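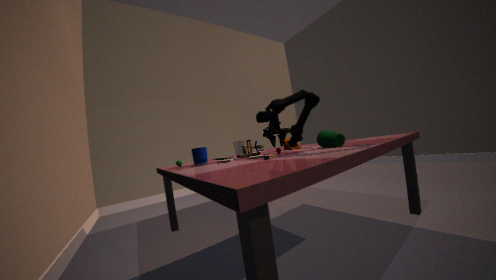 Last modified: April, revision 17

Figure 3. The simulated tabletop used for remote demonstrations, with the arm mounted on the far side of the table.

3.2 Collecting demonstrations

All demonstrations were recorded in the Endance simulator. The operator controls the arm with a handheld Remau controller, which sends changes in wrist position and rotation at 20 Hz. A trigger opens and closes the gripper. We record joint angles, gripper state, object poses and the operator's raw commands at every step.

The room in Figure 3 is kept plain, with untextured walls and a gray floor. The tabletop is reflective, so objects such as the blue cup and the balls leave faint mirror images on it. We kept this setting in training because policies learned on a matte table did poorly when the surface was changed.

Each episode begins with the arm in a rest pose and the objects placed at random. The operator is given one short instruction, for example to pick up the orange object or to move the red ball next to the cup. An episode ends when the operator presses the stop button or after 62 seconds. Failed grasps followed by a second try were kept. Episodes in which an object left the table were thrown out.

The final set, which we call Iddale, holds 2,000 episodes. Small objects close to the base of the arm took the most practice, as the elbow has to fold sharply to bring the fingers down from overhead. Operators asked for a second view in these cases, and we added a wrist camera window to the Siqueira interface before the main round of collection. Episodes recorded before that change are marked in the metadata and are left out of the results in Section 4.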